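Plateau de table Fondska noir mat — Hedlund

Réf. Fondska 97. En stock, expédition sous 2 jours ouvrés.

Plateau noir mat pour établi, bureau ou coin photo. Les petites pièces claires ressortent bien dessus, pratique pour le tri ou le montage. Livré seul, sans pieds ni visserie.

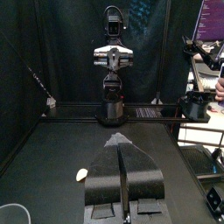
Plateau noir mat, petite pièce crème posée dessus.

Longueur 200 cm, profondeur 97 cm. Autres formats sur demande, voir avec Hipólito Farías à l'atelier de Pellholm. Découpe possible, compter environ 50 euros en plus — devis gratuit.

Entretien : chiffon doux, eau tiède, pas d'abrasif. Le mat marque un peu à l'usage, légères traces et reflets selon la lumière, c'est normal et pas couvert par la garantie. Éviter les produits à vitre. 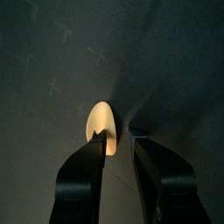 Pour les objets très clairs, penser à essuyer avant, la poussiere se voit vite sur du noir. Sous-main Duda vendu séparément, même teinte ou presque.

Retours acceptés si plateau non percé, emballage d'origine. Les découpes sur mesure ne sont ni reprises ni échangé. Retrait sur place possible à Pellholm, prévenir la veille.

Fiche mise à jour le 2025-07-15.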